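How to Load a Mug Tree So It Stays Standing

My household went 14 years without a mug tree. Then Gheorghița Filip moved to a smaller apartment and gave us hers, and within a week I had broken two mugs and formed opinions.

Pick the mugs first

A tree with four pegs holds four mugs. You will want to hang a fifth by doubling up on the top peg. The fifth mug lives in the cabinet with the gravy boat.

Choose mugs of similar weight with handles you can get two fingers through. The tiny loop handles on espresso cups tend to jam on a thick peg, and the huge soup mugs hang so low they knock against whatever is underneath. My own rule is nothing over 14 ounces. Loan Vũ, who owns a soup mug the size of a flowerpot, considers this rule personal.

Find it a spot

Put the tree on a flat, dry surface, a forearm's length from the edge. Near the kettle is handy, but leave room to pour. Turn the base until it stops rocking. If it never stops, stick a felt pad under the low side.

Load from the bottom

1. Put one hand on top of the post. Keep it there until you're done.
2. Hang the heaviest mug on the lowest peg, handle over the tip, and let it slide down toward the post.
3. Hang the next one on the opposite side, even if that peg is less convenient. Two mugs on the same side is how I lost the first one.
4. Work upward, with the lightest mug last.
5. Let go of the post slowly. If it leans, swap the two lowest mugs.

The mouths should all face roughly the same way around the post, like a very slow carousel. If two rims touch, rotate one mug outward before you blame the tree.

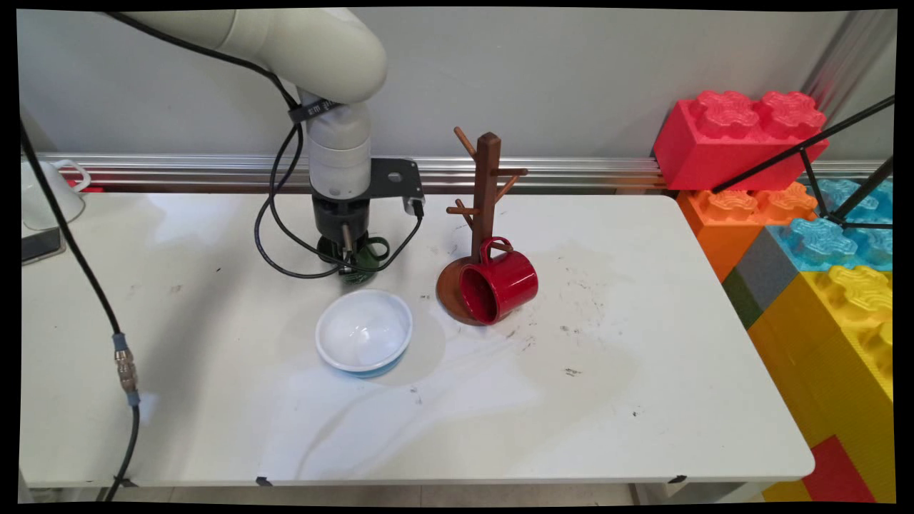 Unloading goes in the other direction, top peg first. In practice everyone grabs the favorite, and the favorite is always on the bottom. Lift the handle up and out along the peg – don't yank it sideways – and keep your free hand on the post.

If a mug does come down, run a fingertip around the outside of the rim and check where the handle joins the body. A hairline crack there means it's a pencil holder now. We have 6 pencil holders and very few pencils.

Bowls don't hang. Stack those on the shelf, and wipe the pegs on Thursday or whenever you notice the dust.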